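Evening update on the two-armed helper. I call the project Ternar, after the hill behind my flat. For new people: I am building it in the shared workshop in Istberg, and before I let the real arms move I try everything in simulation.

The kitchen in the simulator is finally good enough to work with. There is a fridge, an island and a microwave, and some small things on the counter. The floor reflects the light too much but I leave it like this for now.

This week's task is only doors. First the microwave, then the fridge. I wanted to do both at the same time, one arm for each. At the workshop they told me this is a bad idea, and I tried it anyway.

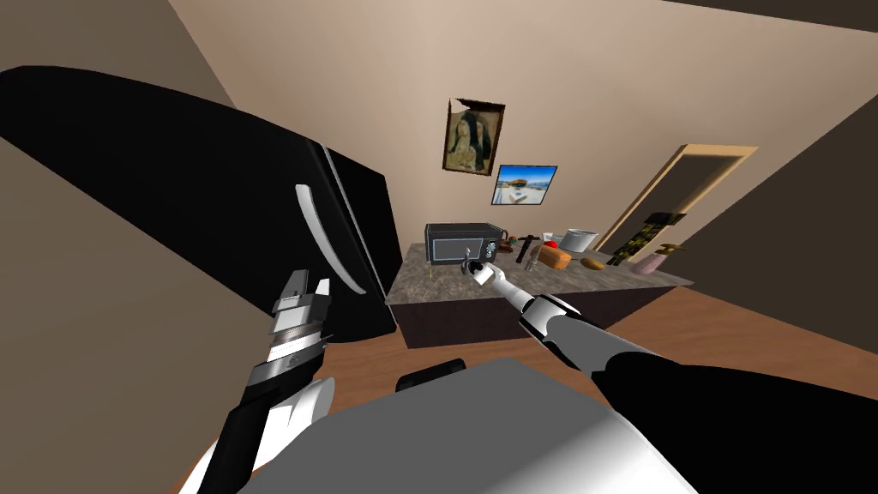 The problem is the reach. When the right arm is stretched to the counter, the left one has very little room before the planner refuses. I moved the base back by 4 cm and it became better on one side and worse on the other.

The fridge handle is a curved one, and this I did not expect to be difficult. My grasp code was written for straight bars. On a curve the fingers want to sit flat and they cannot, so now I take the direction from the nearest point of the handle. It is slow, but it works more often.

Numbers, for those who asked: 400 attempts on the microwave door over Wednesday night, 85 of them failed. Most failures are the same one – the gripper comes too low and pushes under the door.

I also changed the finger pads on the real gripper. The old ones were printed from Temel filament and they became shiny after a month. The new ones are cut from a sheet of Benjelloun rubber, and I glued them by hand, a little crooked on the left.

Next I will try the fridge alone, with the right arm parked. If somebody has a good way to park an arm so that it does not block the view of the camera, please write to me. My way is ugly – I fold it behind and hope.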